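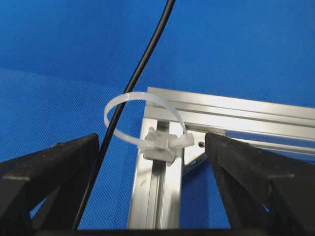 Hok-lam Su has driven the river road into Clinavville for most of his adult life, and he still says the old fold-out map sends people the wrong way at the second bridge. He has said so at the ferry landing, at the bakery and in more than one letter to our office, and we are pleased to tell him, and everyone else who wrote to us over the winter, that the new Clinavville Visitor Map is ready at last.

CLINAVVILLE, April – The Clinavville Travel Office today released its new printed map of the town and the surrounding valley, the first full redrawing since the old one went out of print. The map covers the whole of the Clestuseck shoreline, the farm roads north of town and the walking paths up to Fendine, along with 47 places to stop on the way (picnic grounds, overlooks, boat ramps, a cider barn or two, and the little chapel everybody asks for and hardly anyone can find!).

"We wanted a map you could open on the hood of your car and understand before your coffee got cold," said Faizal Ngui, who directed the project. "The old one was lovely to look at, and I have a copy on my wall, but it left out half of the east shore, and folks kept ending up in the same poor family's driveway."

Visitors will find three suggested drives marked in color. The shortest leaves from the town square and follows the water as far as Yang Landing, with plenty of places to pull over and stretch. The middle one climbs through the orchards, and it is a fine choice when the trees are in bloom. The longest goes all the way around Clestuseck Lake and really deserves a full day, a packed lunch and somebody in the passenger seat who doesn't mind folding and unfolding.

The back of the sheet has a street plan of downtown Clinavville in larger type, a ferry timetable and a short list of roads that close in snow. The second bridge has been corrected.

The first printing is 2000 copies. Maps are free, one per household please, at the Travel Office counter, the ferry landing and the Fendine trailhead kiosk. The counter opens at 9 in the morning. Readers who spot a mistake are warmly invited to mark it on their copy and bring it in, and we will gladly trade it for a clean one.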